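Keeping Towels and Small Items in Order

Posted by Siiri Halonen, 21/02/2026

Most linen closets go wrong at the towel shelf. Towels come back from the laundry in odd batches, get pushed on top of whatever is there, and the ones at the bottom never get used. Put clean towels in at the bottom of the stack and take from the top. They wear evenly that way.

Wash new towels before first use, on their own, with no fabric softener. Softener coats the loops and the towel stops soaking up water. If yours already feel slick, run them once with a cup of white vinegar and no detergent, then again with half the usual detergent. Do not use vinegar in the same load as bleach.

Dark and bright towels shed color for the first few washes. Keep them away from whites. Shake each one out before it goes in the dryer and again when it comes out. Thick towels need almost 30 minutes longer than thin ones, so dry them separately if you can.

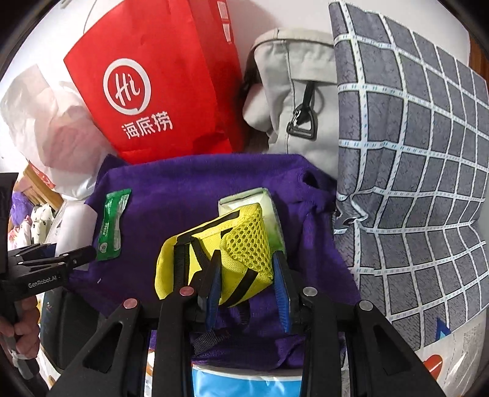 Small things are the other problem. Chargers, travel soap, bandages, spare buttons and hair ties all end up under the linens. Sort them by where you use them. Anything for trips goes in one pouch, anything for the sink goes in another. Mesh is good for items that may be damp, and a solid zip bag is better for anything that leaks. Label the solid ones with a strip of masking tape.

Sachets of dried lavender or cedar will keep a closed shelf smelling fresh. Set them beside the fabric if they have any oil in them, as oil leaves a mark. Replace them when the smell is gone. I do mine in November when the winter blankets come out.

A musty towel that has been washed twice and still smells is done. Cut it into rags, or call your local animal shelter and ask if they take them.

Next: getting candle wax out of a tablecloth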